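**Wrist cam demos for CPU seating: how many resets?**

**jurnano_k**
Collecting teleop demos for socket insertion on an open desktop chassis. 140 episodes so far, wrist camera only. Policy gets over the socket fine, then stalls on the last 3 mm. Both levers start raised in every episode.

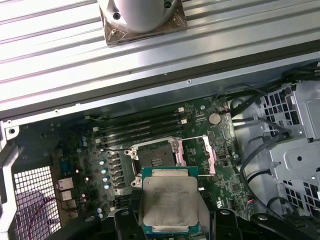 My start pose varies by 10 mm in x and y, no rotation. Operators pause before lowering, and I suspect the model is learning the pause. Trim it or leave it?

**Larnberg**
Trim. We cut idle steps on the Mak arm and the stalling mostly went away.

**padlock7**
Disagree. The pause is where the operator lines up the corners. Cut it and you lose the small corrections too. Add yaw to the start pose first.

**Larnberg**
I said idle steps. If the commanded delta is zero there is no correction in it.

**padlock7**
Depends on the deadband. Jamden's controller logs zero for small stick input.

**jurnano_k**
Same controller here, so that may be it. Will lower the deadband, record 20 with yaw, and train with and without the trim.

**Larnberg**
Keep the failed ones. Label them separately.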